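Kernovine Tabletop Burner Pan, Octagonal, Cream Interior

Item 2898
In stock, ships from our shop in two business days

I cook at the table a lot. It started when my old apartment had a kitchen the size of a closet, and then I moved and just kept doing it, because I like talking to people while the food is going. So when Kohei Nakajima (he does our buying) put this pan on my desk and said "you're going to want to write this one up," he was right!

It's a wide, shallow pan with eight sides and a light wooden handle, and it's made for small burners: camp stoves, portable gas stoves, the single electric kind you pull out for a hot pot night. The flat sides are the part I didn't expect to care about. You tip the pan, the sauce runs to a corner, and it pours from there in a neat little stream instead of dribbling down the outside and onto your tablecloth. I've ruined two tablecloths with round pans, so I notice these things.
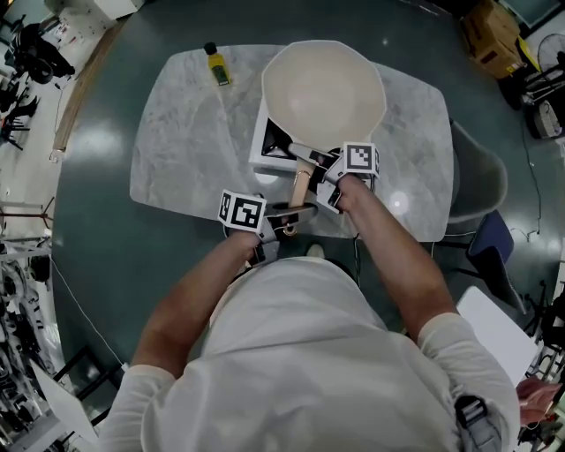 What I've been cooking in it

Eggs, mostly. The cream interior is smooth and an omelet slides right out with a tiny bit of butter. After that I did dumplings (crisp bottoms, lid on for the steam, no sticking), then a big messy pan of peppers and onions, and then pancakes for my sister's kids, who wanted them shaped like stop signs. You can get pretty close if you pour enough batter.

Where it's weaker is a hard sear. I tried a thick steak and it came out fine, but I'd still reach for cast iron. Keep this one on low to medium and it'll stay nice a lot longer. The same goes for anything with a soft coating, so I'm not holding it against Kernovine.

The handle

I know, a whole section about a handle. But it stays comfortable to hold through a long dinner, and it has enough length that your knuckles aren't hanging over the flame. It wants a wipe of mineral oil every month or so. Please don't leave it soaking in the sink! Reda Abou Zeid in our returns department has seen what happens, and she would like me to mention it twice, so: please don't leave it soaking in the sink.

If you like wooden handles in general, the Thakur spatula set goes well with it and won't scratch the coating. I keep the wide one next to the stove.
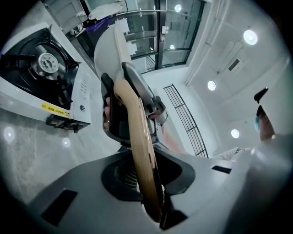 One more thing on burners, as I get this question every week. Check that your pan supports are steady before you start, and make sure the pan doesn't hang out over the spot where the gas canister sits. Mine sits nicely on my Genari single burner with room to spare. On the smaller Hindis folding stove it's a bit top-heavy when it's empty, and I hold the handle while I'm stirring.

Details

Brand: Kernovine
Width across the flats: 29 cm
Length with handle: 42 cm
Handle: wood, hand wash only
Works on: gas, electric coil, ceramic
Doesn't work on: induction
Oven: no, because of the handle
Lid: sold separately (the Kernovine glass lid fits, and so does any flat lid that's wide enough)

Washing it

Let it cool down first, then warm water, dish soap and a soft sponge. No steel wool. If something has really baked on, simmer a little water in it for a few minutes and it'll lift. Dry the handle with a towel before you put it away, and if you stack your pans, slip a cloth in between.

Returns and questions

You've got 29 days to send it back if it's unused. If it arrives chipped, email us a photo and we'll swap it. The next shipment is due in May, so if the button says sold out, leave your email and I'll write to you when they land.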